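Reviewing the Omora hand kit: my project report
Maximiliano Orellana, Sep 15, 2020 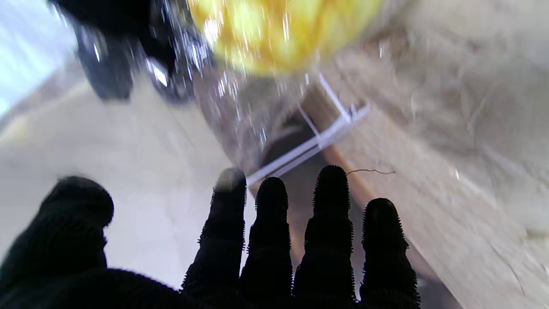
I picked the Omora for my project because Kindent were lending it out to students for the whole of September, and I've wanted to play with a proper robot hand since I was little! The question I set myself was simple enough: is it any good with the awkward, bendy stuff you find in a normal house? Hard blocks are easy (every kit I read about can manage a block), so I went for mess. Crinkly clear plastic was the worst of the lot, all glitter and glare on the wrist camera, and with that fuzzy black covering on the fingers I often couldn't tell where a fingertip stopped and a shadow began. A thin white strip lying against a pale wooden board was much kinder to my eyes, as it stands out well next to dark fingers.

Setting up took me two evenings. The Cheetham software is friendly, but the manual is 4 pages long and skips the bit about the thumb completely, so I emailed Irkholm, who sell the kit here, and they wrote back the same day with a drawing. Lovely people.

What I liked: the fingers bend smoothly and the covering has a nice grip to it. What I didn't: the motors whine, and it can run for up to five hours on a charge according to the box, which I never got near. My log has 2038 lines in it and a fair few of them just say "dropped it again". I'd still give it 4 out of 5, and I'd like another go with a lighter-coloured glove.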